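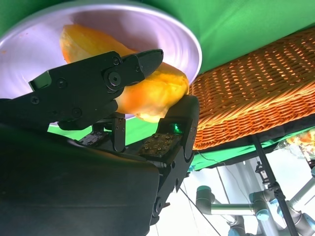
Fruit in a bowl with a spun interior, next to a woven basket.

Rental tableware: what wears out first

Warkon rents serving pieces and table linen to caterers from a single depot at Undside. The depot manager has run the wash and inspection lines there since the Prarier warehouse closed and its stock was moved over. We spoke on a Thursday, between the morning returns and the afternoon load-out, and began with bowls.

"Metal bowls are the easy part of the inventory," the manager said. "A wide bowl goes out, comes back with food residue on it, and goes through the machine. What we look at is the rim and the base. A flat spot on the base makes the bowl rock, and a caterer will notice that before any scratch."

Each bowl is set on a level steel plate and pressed at four points. If it moves, it is pulled. Scratches on the inside are graded by fingernail: a mark that catches a nail puts the bowl in the second tier, where it is rented for dry goods only. Cut fruit is a common reason for interior staining on older pieces. The depot asks customers to empty acidic food the same evening, and the manager estimated that about half of them do.

Baskets

Baskets take more labor per piece than anything else at Undside. The depot carries two kinds, natural willow and woven plastic, and it has been replacing the first with the second as the willow fails.

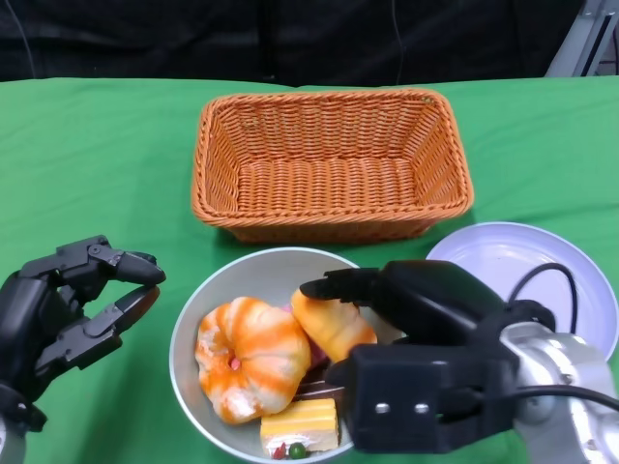
Basket with a rolled, braided rim, set on green cloth.

"Willow holds water in the crossings," the manager said. "You can dry the outside in an hour and still have a damp floor the next morning. Plastic weave gives that up much faster, but it has its own trouble. The braid along the rim is where people pick it up, so the braid opens first."

The current stock is a line the depot calls Hervieu, after the supplier. A Hervieu basket is washed by hand in warm water with a soft brush, rinsed from the underside, and racked upside down for 30 minutes before it goes near the drying room. Strands that have lifted are tucked back with a blunt awl. Strands that have snapped are not repaired, and the basket is retired. The manager does not allow glue on anything that may hold bread, lined or unlined.

Stacking was described as the larger problem. Flared sides allow baskets to nest, and a tall nest puts the load on the rims at the bottom. The limit at Undside is now 10 to a stack. It was higher at Prarier, where the shelving was deeper and the staff smaller.

Linen 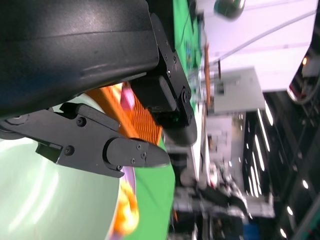

Photo: Undside

The depot keeps 600 tablecloths in rotation and holds 400 of them ready to ship at any time. Green is the most requested color after white. It is also the hardest to match between batches, and cloths are stored by dye lot with the lot number sewn into the hem.

"If you put two lots side by side on a long run of tables, the seam shows from across the hall," the manager said. "On separate tables it passes. We ask for a floor plan when the order is colored linen. Most people have one. Some send us a sketch, and that's fine."

Creasing produces more complaints than staining. Cloths are pressed flat and then folded, and the fold lines set during transport. The depot tried shipping on rollers for one season and stopped when the rollers came back bent. It now uses a looser fold with a paper insert and recommends that cloths be laid out the night before. Steaming on the table is permitted for polyester. Cotton blends should be left alone, as uneven steaming shrinks the blend along the edge.

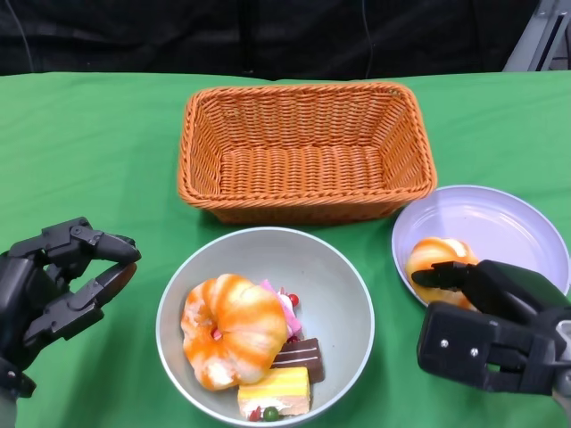
Plates and counts on return

Plates are counted twice, once on the truck and once at the rack. Light-colored plates are checked under a side lamp, which shows knife marks that overhead light hides. Bread plates come back in the best condition of any size, and dinner plates in the worst.

Missing pieces are billed after one full week. The manager would prefer two, on the grounds that most of them are found in the kitchen of the venue. The contract was written before the move and has not been revised.

Asked what the depot would buy next, the manager listed replacement crates, a second level plate for the bowl station, and more Hervieu baskets in the shallow size. The order for the baskets goes in every July.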